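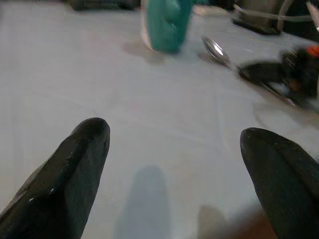 **1. Opening (keep short)**

The capital request for the second manipulation cell covers a lot more than the arm, and the arm is the line everyone reads first. Tonight is about the other lines. Start with the fingers – black, blunt at the tip, the left one already carrying small white specks on its lower face. Fingers are a consumable. They belong in the operating budget, and in last year's plan they sat under "arm, complete" with no replacement allowance at all.

**2. What the cell has to handle**

- Tabletop items of mixed shape and finish. A polished spoon is the useful case for costing, with its bright highlight on the bowl.
- Reflective metal drives the lighting spend. Budget diffuse panels before a better camera.
- White cloth is cheap, but it creases, and the fold lines show. Price a rigid matte top as an option and get the quote in writing.
- Wrist camera: ask for exposure time at working speed, not the headline frame rate. Blur on nearby objects costs labelling hours later.

*Pause. Somebody usually asks about depth sensing. Defer to section 5.*

**3. The quotes**

Three suppliers responded to the November call: Minero, Brimora and Privari. Don't read the table aloud.

Minero quoted arm, controller and gripper as a single line. We asked for it to be split and are still waiting. Without the split we can't depreciate the controller separately.

Brimora itemised everything down to the fasteners. Finger sets are listed at 40 dollars a pair, minimum order 2 pairs. Freight is extra and the quote doesn't cover customs brokerage.

Privari offers a lease. The monthly figure looks fine until you reach the service clause: on-site labour is charged from the technician's door, with travel both ways. Şükran Karabulut in procurement has marked up the clause and will take questions on it.

**4. Planning figures**

Finger replacement interval: some 200 hours of contact work, taken from our maintenance log for the first cell. The log has gaps, so treat it as a planning number and revise it at mid-year.

Logged hours on the first cell to date: 754. At the planning interval that's three changes done and a fourth coming due. We bought the sets one at a time on a purchasing card and paid freight on each. Order in bulk for the new cell, and put both cells on the same finger part if the mounts allow.

Cable management gets its own line this time. Allow for sleeving, strain relief and one spare of every cable that moves with the wrist.

**5. Likely questions**

Depth sensing – not in this request. Serpil Özkan is costing it separately, with mounting and calibration labour included.

Used equipment – acceptable for the bench and enclosure. For the arm, only with full service records and a transferable software licence.

Integration – Kocabaş will do the electrical work and the safety assessment. Their price holds until the end of the quarter. The assessment has to be repeated if the gripper model changes, so settle the gripper first.

**6. Close**

Ask for approval of the enclosure and electrical lines tonight. The arm line stays open until Minero sends the split. Leave the slide with the cost codes up during questions.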